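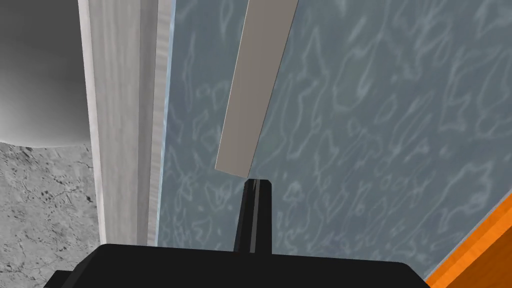

Meinir Prothero learned to clean stone from a man who wouldn't let her touch a bottle for the first month. She swept, she carried buckets, and she watched. At 36 she had her own van. She now works out of a rented unit in Ellis, fixing floors and counters that other people have tried to fix first.

"Most of my calls start with vinegar," she says. "Somebody read that vinegar cleans everything. On marble it eats the polish, and you get a dull patch in the shape of the puddle."

She doesn't blame people for it. The labels are confusing, she says, and stores put the stone cleaner next to the bathroom spray. Her own kit is small: a neutral soap, soft cloths, a set of polishing pads and a powder from Clernelix that she buys by the case.
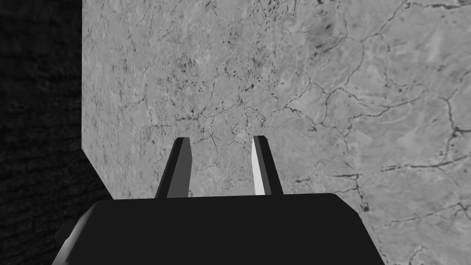
HOME & REPAIR

Etching and staining are two different problems, and customers mix them up all the time. A stain is something that has soaked in. An etch is damage to the surface, and no amount of cleaning will bring it back. "You can scrub an etch until your arm falls off," Prothero says. "It needs polishing."

For oil stains she uses a paste left under plastic overnight, sometimes for two nights. She tells people not to check on it. They check on it.

The biggest job she has taken was the lobby of the old Osance building, 2,475 square feet of marble that had been waxed every year since before she was born. Getting the wax off took most of September. "My knees still know about that one," she says. She charged too little and would do it again at a better price. 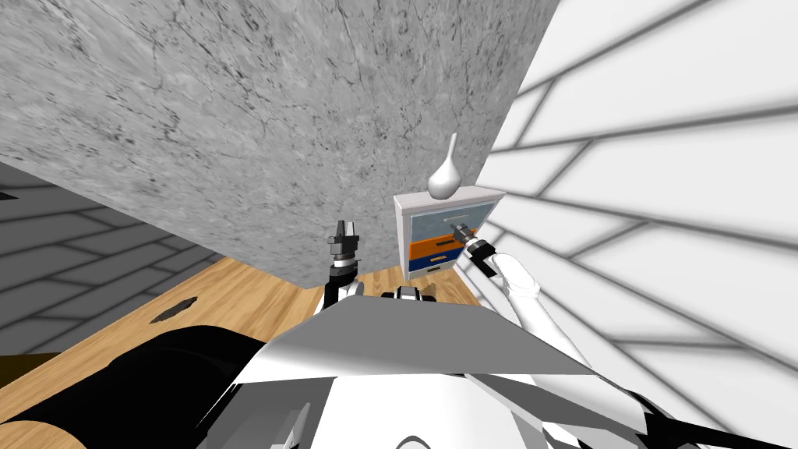

Marble pattern, gray tile and a wood floor.

Wood is a separate trade, and she sends that work to a shop in Idis. She will look at the line where tile meets wood, though, as that is where mop water tends to sit. Her advice is to wring the mop out harder than you think you should, then go over the joint with a dry towel.

On sealers she is less strict than some. "A good sealer buys you time to wipe up the wine. It won't stop an etch - I wish they'd print that on the can." Her test is a few drops of water on the stone. If the spot goes dark, it may be time to seal again.

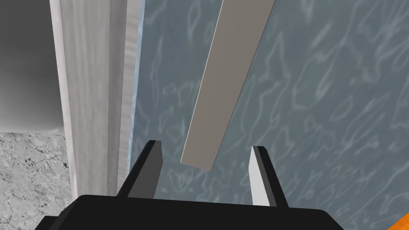
A customer from the Osance job disagrees with her on that point, and says every marble counter should be sealed twice a year, dark spot or no dark spot. Prothero has heard this before.

"It's their counter," she says. "But too much sealer leaves a haze, and then I get a call about the haze."

Her phone rang twice while we talked. The second call was about lemon juice.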